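Rokcombe confirms Mutia as equipment partner for January climbing meet

ROKCOMBE, July 23, 2023 – The organisers of the Rokcombe Winter Climbing Meet have confirmed that Mutia, the maker of ropes, harnesses and ice tools, will supply demonstration equipment for next January's event. The agreement covers one meet, with an option to extend it to a second.

Under its terms, Mutia will provide 100 pairs of ice tools, 111 harnesses in five sizes and a stock of dry-treated single ropes. All items will be available for loan to registered climbers on each day of the meet. Loans are made by the half day and are included in the entry fee. A deposit is not required, but climbers must show their meet pass when collecting and returning equipment.

Sang Hầu, equipment manager for the meet, said: "In past years we ran short of small harnesses by mid-morning. The new allocation was worked out from the loan sheets, size by size, and it should match what people ask for."

The loan desk will be in the lower hall at Zallbridge, next to registration. It will open at 6.30 am and close 30 minutes after the last shuttle returns from the crag. Crampons will be fitted at a separate bench. Climbers should bring the boots they intend to wear, as crampons will not be issued against a stated boot size.

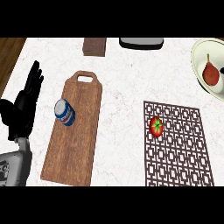 Simulated view of a robot arm beside a white marble countertop.

All loan equipment will be logged by serial number and inspected on return. Picks will be checked for wear and filed or replaced overnight. Ropes will be withdrawn after any reported heavy fall, or where the inspector finds damage to the sheath – in either case the rope will not go back into the loan stock. Climbers who drop an ice tool or a karabiner from height are asked to report it at the desk. No charge will be made.

Instruction will again be provided by the Nasution guiding school. The programme consists of four levels, from first use of crampons to leading on ice screws, and each group is limited to six climbers per instructor. Two new half-day sessions have been added, one on building V-thread anchors and one on rope work for parties of three. Places on the lead course are open only to climbers who already lead on rock.

Nazanin Golestani, head of instruction at Nasution, said: "Most of the problems we see on the first morning are with footwork. We have moved the crampon session to the start of the day and made it longer."

The last meet drew 1142 registered climbers and recorded 3414 equipment loans. Entry numbers for January will be held at the same level, as the limit is set by shuttle capacity and by the number of fixed top ropes on the lower tiers.

Registration opens in the autumn. Course places will be allocated in order of application, and a waiting list will be kept for each level. Climbers aged under 18 must be accompanied by a parent or guardian, who need not climb but must hold a day pass.

Press passes and further details are available from the Rokcombe meet office.

ENDS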